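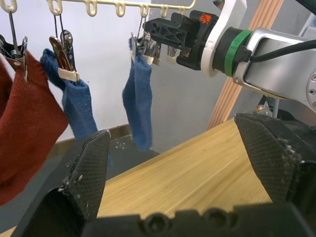 Vol. 11, page 400

I have folded and hung a great many socks in my life, and I never once thought of it as a hard problem until I spent a spring reading papers about machines that try to do it. So let me put in a kind word, if you have the patience, for the sock on the clip as a way of testing a robot.

The result I keep going back to is from the Vunari project, which trained its two-armed policy on 3,103 demonstrations and then, in a section most readers will skip, trained it again on 1,058. The smaller set had been picked over by hand, with the hesitant and fumbled runs thrown out, and it did very nearly as well. I find that cheering! It tells me that care still counts for something in a field that likes to talk mostly about size.

My friends at Plodico disagree, and they are good company when they do. They say the fumbles teach recovery, and that a sock slipping out of a spring clip is just the thing a policy ought to see. They may be right about that - I would only like the fumbles to be labeled, so that the rest of us can learn which ones helped.

What I would ask of the next paper, due in July, is a plain table of failures, sorted by sock and by clip.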